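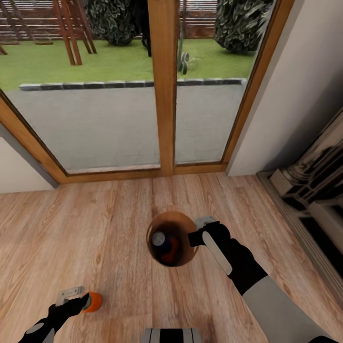 Planning engineer, mobile manipulation (simulation first)

Dritow is hiring one engineer for the Taltis planner, the software that decides which arm goes where and in what order. Most of your day will be spent in simulated homes like the one shown, with two arms, a floor and things to be picked up from it.

We should say where we stand. Our planner finishes 100 runs in simulation and looks very good doing it. We don't believe those numbers, and we'd like to hire someone who doesn't either. Rendered floors are kind to planners. Contact models flatter grippers. A glass door in a renderer tells you little about what a depth sensor makes of a real one.

What you'd work on
Two-arm task planning, mainly handing work between left and right without one blocking the other
Replay tooling for failed grasps - ours is slow and loses timestamps
A test set of 203 household layouts, of which 27 are known to be too easy

What we ask
Solid C++ or Python, and code we can read
Experience with a planner that failed on hardware, and a clear account of why
Doubt about success rates, including your own

Please don't send a demo reel. Send two pages on a result you stopped trusting. A learned policy is fine if you can tell us when it breaks.

The post is at our Grastton office and starts in February. Applications go to Roald Nyberg, who reads all of them and replies within 10 working days.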